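Progress Report: Player Protection in Online Gaming
Submitted to the Amitz Fund by the Vorasance Research Office
Reporting period: January to May

Summary

Work on the deposit limit study has moved forward as planned in most areas. The survey of registered casino players has closed, the interviews are under way, and the first set of account records has been received from Cordeiro, the operator taking part in the project. Delivery of the second set is late, and the effect on the schedule is set out below.

Survey

The survey was open to adult players who had placed at least one online wager in the past year. The target stated in the grant agreement was 1,000 completed responses. At closing, 2,213 had been received. Responses are now being checked for duplicate entries and for forms completed too quickly to be reliable. A final count will be given in the next report.

Early reading of the open comments suggests that many players know deposit limits exist but set them only after a loss. Several wrote that the limit page was hard to find from the main account menu. These points have not yet been tested against the account records and should be treated as provisional.

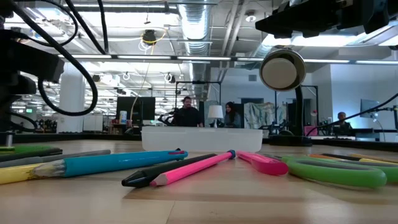

One respondent wrote that the limit had been easy to set and just as easy to raise the same evening, and that a waiting period of a full day would have made a difference. Comments of this kind were frequent enough that a question on waiting periods has been added to the interview guide.

Interviews

Eight interviews have been completed, and five more are scheduled. Participants are drawn from survey respondents who agreed to be contacted. Each session lasts up to one hour and covers slot play, live table games, bonus offers and the use of account tools. Transcripts are stored on the Vorasance server with names removed.

Recruitment among players over 65 remains slow. The office has asked Dralline, which manages the contact list, to send a second invitation by mail – the first went out by email only.
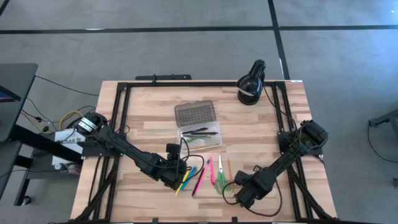 Interview coding will begin once the remaining sessions are complete. Two members of staff will code each transcript separately and compare results before any themes are reported.

Account records

Cordeiro supplied the first set of records in March. The second set, covering withdrawals and self-exclusion requests, was due in April and has not arrived. Cordeiro attributes the delay to a change in its payment system and now expects to deliver in June. The analysis plan is unchanged, but the interim findings will be submitted one month later than agreed.

Budget

Spending is within the approved amount. Survey costs were lower than forecast, and the office requests permission to move the balance to transcription. No other changes are proposed.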